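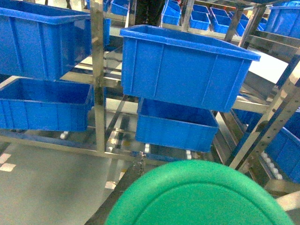
Foto: Aled Eynon / Werkstatt Brurnau

Freitag, Zelle Veswood, Durchlaufregal und Tastertisch

Regeln fürs Einrichten noch mal durchgegangen, Stand April. Die blauen Behälter liegen auf schrägen Rollenböden, also gilt: keine Greifposition einlernen, solange der Behälter nicht vorne am Anschlag sitzt. Steht so auch im Blatt von Sayce, nur ohne Maß. Ich habe 9 mm Restspalt als Grenze eingetragen.

Verfahrhöhe über dem Regal bleibt bei 985, nicht auf 1000 aufrunden. Wer den Wert ändert, trägt ihn hier ein und im Parametersatz, mit Kürzel.

Während des Einlernens Zustimmtaster in der Hand, reduzierte Geschwindigkeit, niemand im Schwenkbereich. Gilt auch für »nur kurz schauen«. Leute hinter dem Regal vorher ansprechen — von vorn verdecken die Behälter zu viel.
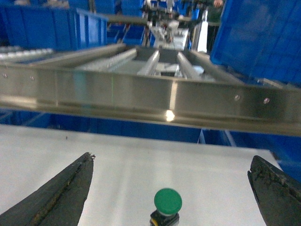 Grüner Taster: Anfahrt immer senkrecht von oben, letzte Strecke langsam, Kraftgrenze aktiv. Kein Probedrücken ohne Freigabe der Zelle. Der grüne Taster ersetzt keinen Not-Halt und wird auch nicht so beschriftet.

Fingerverschleiß: Sichtprüfung vor jeder Schicht. Bei Riefen oder ausgefransten Spitzen Foto ins Heft, Nullpunkt neu prüfen, dann entscheiden, ob getauscht wird. Pelunside gibt 700 Zyklen als Prüfabstand vor, das ist mir für unsere Finger zu lang.

Offen: Wer quittiert nach Behälterwechsel, Bediener oder Einrichter? Aled fragen. Bis dahin quittiert der Einrichter.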